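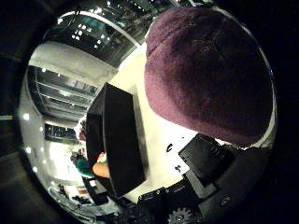

## 4. What people did with the wind chill number

I went into this part of the study expecting the wind chill value to do most of the work. It's the number I look at first on a cold morning, and I assumed everybody else did too. The diaries from Temero and Rosteck say otherwise, and I've spent more evenings than I'd like to admit rereading them to see where I went wrong.

Each diary page asked for the forecast the person had seen, where they'd seen it, and what they wore when they first left the house. We got 3000 usable pages over 12 weeks, ending in March. People were free to write as much or as little as they wanted, and some of them wrote a lot (one household in Rosteck kept up a running argument about scarves in the margins).

The wind chill value turned up on plenty of pages, but it was a poor guide to clothing. Someone would copy down a very low number and then list the same coat as the day before. What did move people was wording. When the local bulletin used "bitter" or "biting," hats and gloves showed up in the diaries that same morning, even on days when the air temperature had barely changed. The effect was easiest to see with headwear. A plain knit cap (Figure 2) was the item people added first and dropped first, so I ended up using it as my main marker of whether a forecast had sunk in.

### 4.1 Coast and valley

Temero sits right on the water and gets wind most days of the winter. Rosteck is up the valley and much calmer, but colder at sunrise. I'd guessed that the Temero people would be old hands at wind chill, and in a sense they were - they mostly ignored it. Their pages talk about direction instead. "North wind, hat" is a typical entry, and it's a perfectly good forecast in three words.

In Rosteck the pages lean on whatever the car windshield looked like. Frost meant cold, no frost meant fine, and the bulletin was something to check afterward. That caused trouble on dry, windy mornings when there wasn't any frost to see. On 14 of those mornings the bulletin carried a wind chill warning, and these are the days when I found the most complaints about cold ears written in later.

### 4.2 A note on the station data

All wind speeds used in this section come from the mast at Fitzsimmons, with the Gullau station filling in when the Fitzsimmons anemometer iced up. Gullau is a bit more sheltered, so its readings run low in easterly winds. I compared the stations over the whole diary period and left the easterly fill-in days out of the wording analysis. I kept them in for the frost comparison, where wind speed doesn't enter into it.

I should also say that clothing entries are self-reported, and people forget. A hat stuffed in a pocket got written down by some and skipped by others. Our instructions weren't clear on this point, and I only caught it once the pages were coming in. For the counts in Section 5, a pocketed hat is treated as worn.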